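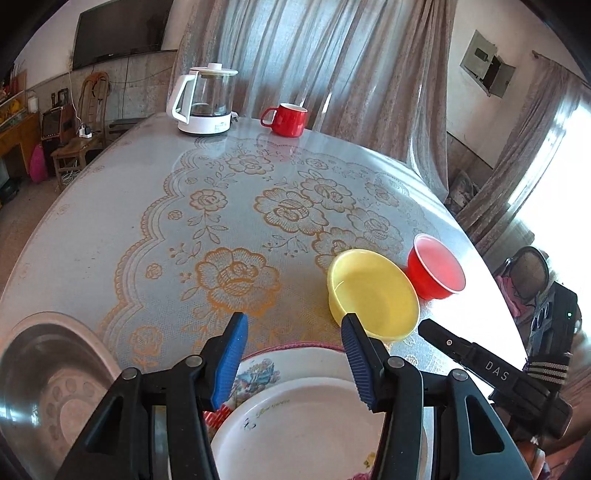

Lies Meijer wrote in to ask whether a wipe-clean cover can stay on the kitchen table all year, with the kettle and the breakfast bowls on it, or whether it ought to come off at night the way her mother's linen did. It can stay on. Most of our customers leave theirs on for months at a time. Take it off every few weeks to clean the table underneath, and read the part about heat before you give the kettle a permanent spot.

The rest of this page covers what people ask us most about Atolura table covers. If your question isn't here, write to the shop and Araceli Tejada will answer it, usually by the next morning.

CHOOSING A COVER

What is the difference between the Bimetti and the Valcárcel?

The Bimetti is a printed cover with a soft backing. The Valcárcel is a clear sheet with no backing and no print, meant to go over a cloth you already own or over bare wood. Both wipe clean. The Bimetti lies flat sooner and feels more like fabric. The Valcárcel is heavier and slides less once it has settled.

Can I put a clear cover over my good tablecloth?

Yes. Iron the cloth first. Any crease you leave in it will show through, and it will still be there in a month. The cloth must be fully dry before you cover it. If you spill something and it gets under the edge, lift both layers and let them dry separately.

How do I measure a round table?

Measure straight across the widest point, then add the drop you want, twice. For a 4-inch drop, add 8 inches to the width of the table. Measure in two directions. Older round tables are often a little wider one way than the other, especially if they open in the middle for a leaf.

What is the widest cover you can make in one piece?

The roll is 183 cm wide, or 72 inches. Anything wider needs a seam. We put the seam off center, where it is less likely to end up under a plate. We can also send two pieces without joining them if you would rather do it yourself.

How long can it be?

Up to 300 cm in one length. For longer tables we suggest two covers that overlap. The overlap should run away from whoever sits at the head of the table, or their sleeve will catch on it.

Do you sell covers with a lace border?

We have a printed border that looks like lace from a normal distance. It is part of the print and has no holes in it. Real lace edging can be sewn onto the Bimetti by anyone with a walking foot on their sewing machine. Use clips, since pins leave holes that don't close up.

Will a pattern look too busy with colored dishes?

This is a matter of taste, but it comes up a lot. An outline print in one color on a pale ground goes with nearly any dishes. Plain red or yellow bowls look fine on orange flowers. We would be more careful with patterned plates on a patterned cover, mainly because it gets hard to see crumbs and small spills. If you own mostly patterned plates, order a swatch and set one on it before you decide.

Do you send swatches?

Yes, up to 4 per household, free. They are the size of a postcard. You don't need to send them back.

LAYING IT OUT

My cover arrived with fold lines. How do I get them out?

Unfold it and leave it on the table overnight in a warm room. Most lines are gone by breakfast. For the rest, use a hair dryer on low, held a hand's width away, and smooth the cover with a dry towel while it is still warm. Don't iron it, with or without a cloth in between. We get a few ruined covers back every winter and almost all of them were ironed.

Why does it smell?

A new cover has a smell when it comes out of the bag. Hang it over a door or a railing for a day with a window open. Wiping it with water and a little white vinegar helps too. The Valcárcel takes longer to air out than the Bimetti.

It slides around when the children lean on it. What can I do?

Put a thin felt pad under a Bimetti. Under a Valcárcel, wipe the table and the underside of the cover and let both dry completely. Dust is the usual cause. Table clips also work on square and rectangular tables. On a round table they tend to pop off, so we don't recommend them there.

There are bubbles under my clear cover.

Lift one side and let it down again slowly while someone else smooths from the middle outward. If you are alone, roll the cover up loosely and unroll it across the table. Small bubbles usually settle by themselves within a week.

Can I trim it?

Yes, with sharp scissors or a utility knife and a metal ruler. Neither cover frays. Cut from the back where you can, and mark your line with masking tape. For a round table, put the cover on, put something heavy in the middle, and cut a bit at a time as you walk around. It is easy to take too much off in the first cut.

HEAT

Can an electric kettle stand on it?

The base of an electric kettle normally stays cool enough, and a kettle on its base is fine on either cover. What causes trouble is taking the kettle off the base and setting it straight down on the cover. Some kettles have a hot ring on the bottom just after they boil. Use a trivet or a folded dish towel for pouring at the table. Water that drips from the lid and spout also collects around the base, so lift it once a day and wipe there. Unplug it first.

What about mugs and bowls?

A mug of coffee or a bowl of soup is fine. Leave a very hot mug in one spot for an hour and you may see a faint dull ring. It generally fades by the following day.

Pans and baking dishes?

Always use a trivet. A pan off the stove will mark the cover, and a baking dish from the oven will go through it. We can't repair that.

CLEANING

What should I clean it with every day?

A damp cloth and a drop of dish soap. Wipe again with clean water, then dry it with a towel. A glossy cover that is left to dry on its own gets streaks, and you will see them as soon as the sun comes in.

How do I cut down on glare?

A glossy cover reflects the window and whatever is standing on it. If this bothers you at breakfast, choose the matte version of the Valcárcel. It hides fingerprints better too. The print underneath looks slightly softer through it.

How do I get turmeric, beet or tomato out?

Wipe it right away if you can. If the stain has set, make a paste of baking soda and water, leave it on for ten minutes, and wipe it off without scrubbing. Then put the cover near a sunny window for an afternoon. Turmeric fades a good deal in daylight. Beet usually comes off with the paste alone.

What about ink?

Ballpoint often comes off with rubbing alcohol on a cotton ball if you get to it the same day. Test a corner first. Newspaper print can transfer to a pale cover and stay there, so don't leave wet newspaper on it. The same goes for printed plastic bags.

Can I wash dishes or vegetables in a basin on top of it?

Yes, people do. Stainless steel basins with a smooth rolled rim are no problem. Check the bottom for grit before you slide a full basin across the table, or lift it instead. Stoneware with an unglazed foot scratches more than metal does, and those scratches show on the glossy version.

Can it go in the washing machine?

No.

ORDERING AND RETURNS

How long does an order take?

Standard sizes leave the shop in 2 working days. Round covers and anything cut to measure take longer. We'll send you a note when yours is on the cutting table.

Can I return a cover that was cut to my size?

Only if we made the mistake. Standard sizes can come back for a full refund as long as they haven't been trimmed. Please roll it for the trip back if you still have the tube.

My print doesn't match the one I bought before.

Prints vary a little from one roll to the next, and the orange tones vary the most. If you need two covers that match, order them together and say so in the notes.

NOTICE TO CUSTOMERS

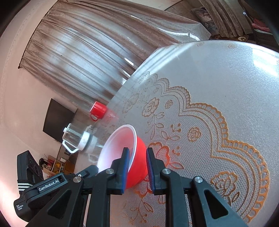 JEDUM, January. The shop has changed how it packs round covers. They used to be folded in quarters, and the cross in the middle was the complaint we heard most often. Round covers now ship rolled in a tube, whatever the size. The price of shipping is the same. Rectangular covers in the Bimetti line are still folded unless you ask for a tube when you order.

The tubes are long and some mailboxes won't take them. If yours won't, put a daytime address on the order, or choose pickup. The pickup counter is open until 4 p.m.

Anyone who received a folded round cover before the change and still can't get the lines out can write to Araceli Tejada with the order number. She will send instructions for the hair dryer method, and if that doesn't work she will arrange an exchange. Covers that have been ironed are not included.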